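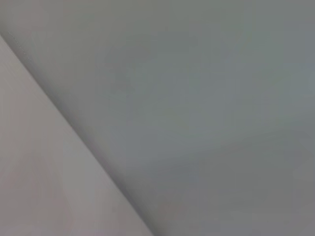
# Gripper Trials on the White Table

Saturday, December 20, 2025

This page collects pictures from our comparison of two sets of gripper fingers and two small wrist cameras. We wanted to know which fingers are better for kitchen things, and which camera is worth its place on the wrist. The work started in March with simple blocks, and since then we moved to cups, spoons and dishes, which are much less friendly.

The finger sets are called Wisten and Gruvlow in our notes. The Wisten fingers are the stiff ones. They close quickly and hold a flat part very well, but they do not forgive a bad approach angle. The Gruvlow fingers bend a little before they hold. For this reason they need more time, and with heavy objects we had some trouble with them in the first weeks.

The two cameras are Tamayo and Oltley, and both are small enough to sit near the fingers. The Tamayo has the wider view. The Oltley has better colors, at least in good daylight, but its cable is stiff and it pulls on the mount when the wrist turns. We have changed this cable two times already.

## Thin handles

Spoons took more of our time than any other object. A thin handle gives the fingers very little to hold, and when the grip is too near the end, the heavy side of the spoon wants to turn down. We tried 46 different starting positions before we were satisfied with the list. For the left side the target is the end of the handle, as with the teaspoon in the small glass dish, while the bowl of the spoon still lies partly inside. Clear glass on a white table is also a hard test for any camera, so the dish stays in the program even when we would like to remove it. A position is accepted only when the same program can be started again without moving the table or the arm base.

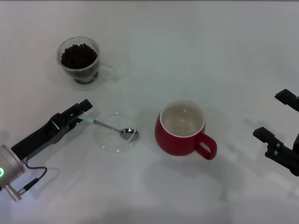 Our rule for the closing force is simple. We begin low and go up in small steps, and we write down the first value where the spoon does not slide. With the Gruvlow fingers the value was easy to repeat. With the Wisten fingers it changed from one day to the next, and we still do not know the reason. Maybe it is the temperature in the room, maybe it is only our calibration, which we did in a hurry before the holiday period.

The red mug was kept for the second part of the trials. A loop handle can be taken from the side or from above, and each way has its own problem. From the side, the lower finger must come very close to the table. From above, the wrist camera sees mostly the inside of the mug and loses the handle. We prefer the side approach now, with a slow last movement.

## Looking through the wrist

The wrist cameras were tested for exposure and focus as well as for finding objects. Plain surfaces are useful for this. There is nothing for the software to hold on to, and small differences in brightness and color become easy to notice. We set the exposure by hand, save 200 frames, change one setting and save again. For the final comparison we used 400 frames for each camera, and the complete archive has 2,000 frames from the wrist cameras.

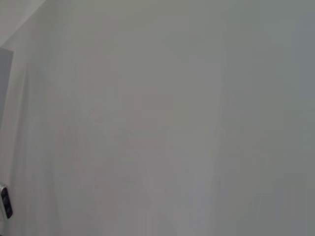 *Wrist view of a pale gray surface, brighter at the upper left, with a small silver-and-black object near the bottom corner.*

Automatic exposure was a disappointment on both models. It reacts late when the arm turns from a bright area to a darker one, and for a short moment the picture is not useful. With manual exposure the result is stable, but then the lamps in the room must stay the same all day.

## Still on the list

- Repeat the spoon positions with a new calibration for the Wisten fingers
- Find a softer cable for the Oltley - the present one is too stiff
- Compare both cameras again in the evening, with the lamps only
- Write the closing force values in one table, with the same units everywhere

We will add more pictures when the second round of the mug trials is complete.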